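Clearing the table is still the hard part

By Elsa Ojala
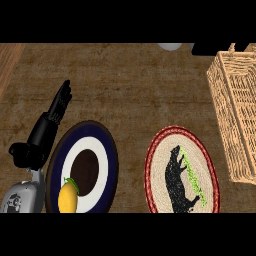
A simulated table-clearing task, with plate, fruit, placemat and basket.

My mother ran the kitchen of a boarding house and judged everyone who worked for her by how they cleared a table. She did not care much how they laid one. Laying a table is the same job every time, and a person can learn it in a morning. Clearing it means dealing with whatever the guests have left behind, and guests leave behind all sorts of things.

I have thought about her a good deal this year, because I have spent much of it looking at machines that are supposed to do that work. I write about domestic appliances for a living. For most of my career that meant washing machines, ovens and the occasional argument about dishwasher salt. Now I am sent invitations to see robot arms, and the question readers put to me is a simple one. Can these things do the chores yet?

My answer is no, with some exceptions that are worth having. I would like to set out why I think so, since the people selling the machines have one set of reasons to say yes and the people who dislike them have another set to say never.

Start with the table in the picture. It is a modest job by the standards of my mother's dining room. There is a piece of yellow fruit on a plate, a woven mat with a bear on it, and a wicker basket at the side. Suppose you want the fruit in the basket and the plate taken to the sink. You would do that while talking to somebody, and you would not remember it afterwards.

Now write down what you did. You picked out the fruit as a separate thing from the plate. You took hold of it hard enough to lift it and lightly enough not to bruise it. You decided whether the leaf and stem mattered. You raised your hand high enough to clear the side of the basket and let go low enough that the fruit did not thump. Then you got your fingers under the rim of a plate lying flat on a table, which is an awkward thing to do if you think about it. Most of us tip the plate up a little with a thumb. No one ever taught us that.

Machines are now fairly good at the first half of that list. I have seen several that can look at a table and tell you what is on it, and I have seen them follow a spoken request without fuss. Ten years ago that was the part everyone said was impossible. The trouble has moved to the hands. Picking up a lemon is within reach of most of them. A plate lying flat is another matter, and a placemat is worse, because it bends when you lift one side and the other side stays where it was.

Arvo Kuusisto spent a long time fitting machinery in bakeries before he began advising a firm called Hirvonen, which makes tray-handling equipment for canteens. He is the most sensible person I have spoken to on this subject. He put it to me that a factory does not ask a machine to be clever. It arranges the work so that cleverness is not needed. The trays come down the belt the same way up, at the same speed, in the same light, and if a tray is the wrong shape a person takes it off the line.

I went to see the Hirvonen line in October. It strips and stacks 185 trays in an hour and it does this all day. There is a woman at the head of it whose job is to take off anything odd before it reaches the arm: a coat sleeve caught under a tray, a child's bottle, a pair of glasses. She told me the arm had not made her job disappear but had made it duller. I think that remark should be printed on the front of every brochure.

So on the shop floor the answer is already yes, as long as you are willing to change the floor. Companies do this gladly. They will move a wall to suit a machine. A household will not, and should not be asked to. My kitchen table is never in the same state two days running. There is post on it, or half a jigsaw, or the cat. If I have to tidy the table so that the robot can tidy the table, I have bought a very expensive audience.

The makers know this, and their reply is practice. If a machine has met enough tables it will cope with yours. A great deal of that practice now happens inside computers, on tables that do not exist, like the one at the top of this piece. I was suspicious of this at first and have come round to it. You can let a machine knock over a drawn bowl as many times as you please and there is nothing to sweep up. You can change the table, the plate, the light and the fruit in a moment. A pilot learns a good part of the job in a simulator, and I get on the plane quite happily.

But the pilot also flies. What worries me is how much weight is put on the simulated result when the time comes to sell something. Evness, a small company that hopes to put an arm in sheltered housing, sent me a sheet showing that its system had cleared 300 simulated tables in a row. I asked how it had done on real ones. After some weeks I was invited to watch.

The real test had five tables, set out in a community room at three in the afternoon, each laid for one person's lunch. The arm cleared four of them. It was slow, and on one it had to have two goes at a side plate, but it got there. On the fifth it met a paper napkin which had stuck to a smear of gravy. It lifted the napkin and the plate came up with it for a second and then dropped. The plate survived. One of the residents clapped, kindly I thought.

Four out of five is a good result. I want to be fair about that, and the engineers had every right to be pleased. It is also a dropped plate every day or two in a home where somebody may not be able to bend down and pick up the pieces. My mother would have sacked a girl for less, and she was not a hard woman.

What the simulated tables lacked, as far as I could tell from the pictures I was sent, was gravy. Everything in them was smooth and whole. A drawn lemon has no soft side. Real chores are mostly about the stuff between the objects: the crumbs, the grease, the ring left by the cup. Clearing a table is half moving things and half dealing with mess, and so far the machines are being trained for the first half. Some researchers are working on spills and cloths and sponges, and good luck to them. From what I have seen it is early.

There are products that have found a way round. The Skimitz, which scrapes and rinses plates once you have put them in its rack, is a plain grey cupboard with no arm at all, and I would recommend it to anyone with a big family and the space. The Uvau folds towels. It will not do fitted sheets and says so on the box, which I liked. Both of these do one narrow thing and leave the awkward part to the owner. I suspect the next several years will bring more of the same — machines that take a slice out of a chore and hand the rest back.

I don't find that disappointing. The washing machine never did the laundry. It did the washing, which was the cruel part, and left us the sorting, hanging, ironing and putting away. People were glad of it all the same, and they were right. If an arm can take plates from a trolley and load a dishwasher, a care home will get some hours back, and I would sooner those hours were spent sitting with people than stacking crockery.

What I object to is the promise of the whole job. It makes people put off smaller things that would help them now, such as a decent trolley, a lower sink, or a paid hour of somebody's time. A reader wrote to me that she was holding off on a home help because her son had told her the robots were nearly ready. She is eighty-one. I wrote back and told her to get the home help.

When I am asked to judge the next one, I will bring my own lunch and eat it at the table first. Soup, bread, a boiled egg, an orange with the peel left in the saucer. Then I will get up and leave it all exactly as it is, and see how far the arm gets.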